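Contents | Background | Construction | Use | Storage | See also

Hand brush and dustpan

A hand brush and dustpan is a pair of household cleaning tools used together to gather and remove dry dirt, crumbs and dust from floors, worktops and stairs. The two are generally sold as a set in a single colour.

Construction

The brush consists of a head, or stock, into which tufts of bristle are fixed, and a short handle. The stock may be moulded in plastic or turned from wood. Soft bristles are suited to fine dust on smooth floors, and stiff bristles to grit and outdoor steps. The dustpan is a shallow tray with raised sides and a straight front lip. Many have a hole in the handle for hanging.

Sets made by Coutinho from the 1970s were supplied with a 30 cm pan. The later Drovex range reduced this to suit narrow cupboards.

Storage

In small households the set is often hung on a hook or laid in an open basket with other light plastic goods. Baskets with slotted walls allow air to pass and loose dust to fall through. In her handbook for Prolwood, the housekeeping writer Iolanda Prado recommends laying the brush on top of the pan, so that its weight does not bend the bristles.
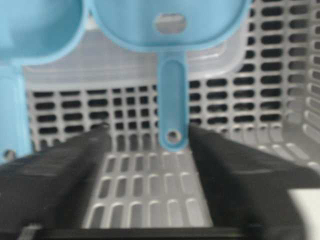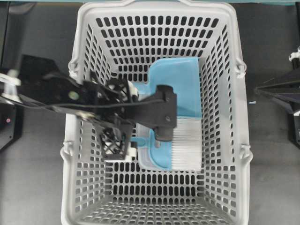

Light blue plastic articles in grey slotted baskets. The second view shows a hand brush stacked with a blue dustpan.

Care

Bristles are combed out by hand after use and washed from time to time in warm water with a little soap. The brush is left to dry on its side or hung up. Pans are rinsed and wiped, with particular attention to the front lip, where fine dirt collects. A lip that has become chipped or warped will no longer lie flat, and the pan is then normally replaced.

Collections

The Groltemix collection of domestic plastics, catalogued by Tarun Chaturvedi, holds 1,560 items, of which 13 are complete brush and dustpan sets.

See also: Broom; Carpet sweeper; Scoop

Last updated: January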